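Refinishing notes, part two: the long table

Posted in May, filed under: wood, maintenance, kitchen

In part one I said I would write up the table separately, and two people asked when that was going to happen. These are the notes, in the order I kept them. If you only want the finish schedule, scroll down to the part about oil.

The table came with the house. It is long, it is light oak, and it is too heavy for one person to move without scraping the floor, so all work on it gets done in place. The previous owner had put something on it that I never identified. It wasn't polyurethane, since it didn't peel or chip. It wasn't shellac either, because alcohol on a rag did nothing to it. My guess is a hardwax oil applied thin and never renewed. Water would bead for a minute or so and then go flat and start to darken the grain.

I put up with that for two winters. The usual load on the table is light: a wooden bowl of fruit, candlesticks along the wall, the jam jars, whatever mail has come in. The candles stay against the wall because the table is also where people eat, and I don't like reaching past a flame for the salt.

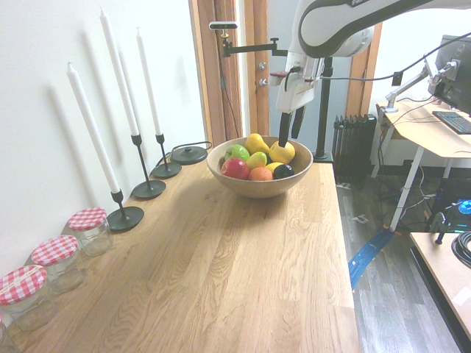

The fruit bowl deserves a paragraph of its own, because it is a maintenance item in the same way the table is. Turned bowls get used for fruit and then get ignored. Fruit sweats, and a pear that goes soft overnight will leak from the bottom, where you don't see it until you lift it. The bowl has no foot ring to speak of, so anything that soaks through ends up between the bowl and the table with nowhere to evaporate. I now empty it once a week, wipe the inside with a cloth that is barely damp, and leave it upside down on a rack for the evening. Soft fruit goes on top. Apples can go anywhere, as they are the least trouble of the lot.

The jars are a smaller problem. Glass on wood is fine when the glass is dry. Jam jars are seldom dry on the outside, and a sticky base picks up dust and then acts like a very fine abrasive every time somebody slides it. Wipe the base, put the jar down, pick it up when you want to move it. I have explained this to everyone who eats here and the compliance rate is poor.

Candle wax I remove with a plastic scraper once it is fully hard. Do not use an iron and paper on oiled wood. It gets the wax off, but it also drives some of it down into the pores, and the next coat of oil won't take evenly over that spot. I learned this on a shelf, luckily, and the shelf is now in the garage.

Stains

There are three kinds of mark worth telling apart before you reach for anything.

Pale rings and hazes are in the finish. They come from heat or from moisture trapped near the surface, and they usually respond to a light rub with oil and a fine pad.

Blue-black marks are iron and tannin. Oak is full of tannin, so any wet steel left on it will do this. A can, a cast iron pan, a bit of steel wool lint that you failed to vacuum up. Oxalic acid takes these out. Wear gloves, keep it off your food surfaces until it has been rinsed several times, and don't sand the residue dry.

Brown clouds with soft edges are the annoying category. They can be tea, coffee, fruit juice, old oil that has oxidized, or plain dirt that went in with water. There is no outline to work to, and the grain still shows through, so people tend to think the stain is shallow. Sometimes it is. You find out by sanding. 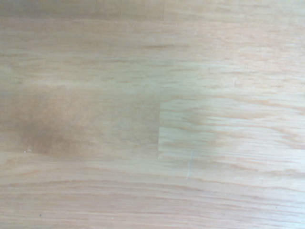 My method for the brown kind goes as follows. Wash first, with a few drops of dish soap in warm water and a well wrung cloth, along the grain. Wash a whole board's length, joint to joint, so that you don't make a clean spot with a visible border. Let it dry until the next day. A lot of what looks like stain is grime sitting on tired finish, and there is no point in sanding off wood to remove grime.

If it's still there, go over the same area with mineral spirits on a white rag. Brown on the rag means old oil or wax, and you keep going until the rag comes up clean. Nothing on the rag means the color is in the wood.

Only then do I sand. I start at a middling grit and stop at 180 for the areas that get used hard. I know there are people who take oak to 600 before oiling. Hongmei Kang, who refinishes stair treads and has done far more of this than I have, talked me out of it. At 600 the surface is burnished enough that a penetrating oil doesn't get in properly, and you end up with a nice sheen that wears off by fall. I use 600 once, wet, with the last coat of oil as the lubricant, and that is a different operation.

Feather the sanding well past the edge of the mark. With a stain that has no edge you have to pick one, so I take the full width of the strip and run out gradually along its length. Strips in a glued-up top vary in color anyway, and a slight difference that follows a glue line is much harder to notice than an oval patch in the middle of a board.

If the color survives all that, I leave it. Taking off more makes a dip, and a dip shows up in raking light every morning for as long as you own the table. A faint brown area you get used to.

Oil

I tried two products on offcuts before committing.

The first was Lellutska, a tung blend in a flat tin. Good color, very little yellowing on oak, long cure. It needs a full day between coats in my kitchen and longer if it rains. The smell hangs around.

The second was Tusance, a hardwax oil. It cures faster, sits a little more on the surface, and is easier to repair in spots. It also costs nearly double, and the tin skins over once opened unless you decant it.

I went with the Tusance for the top and the Lellutska for the fruit bowl. The top gets local damage all the time, so ease of spot repair mattered more to me than color. Check what the maker says about food contact and cure time before you do a bowl. Mine stayed empty for a month.

Schedule for the top, written the way it is on the card taped inside the cupboard:

Day 1: wash, dry overnight.
Day 2: spirits, then sand where needed. Vacuum. Tack cloth.
Day 3: coat one, thin, wiped off after fifteen minutes.
Day 4: coat two, wet sanded with 600, wiped off completely.
After that, no water for a week, and nothing left standing on it overnight.

Wipe off more than you think you should. Every tacky oil finish I have been asked to look at was a finish where the excess got left on. And lay the rags out flat outdoors to dry, or put them in a lidded metal can with water. Oily rags in a pile heat up on their own and can catch fire.

Tools, for those who asked in the comments: a Dullow random orbit sander, which is loud and otherwise unremarkable, and a cork block for the ends, where the sander tends to tip and dig in. The extraction hose that comes with it is too stiff. I replaced it with one from Zhong that is softer and a bit longer, and it no longer drags the sander off line. The adapter needed a wrap of tape to seal.

Open items

I still need to check the underside. Finishing one face of a wide top and leaving the other bare is a good way to get it to cup, and I have no idea whether the previous owner did both. The plan is to lie on the floor with a flashlight and a drop of water and see if it beads.

The ends of the boards also drink oil at a rate I hadn't budgeted for. They may want a third coat. I'll add the result to this post when I've done it, along with the underside.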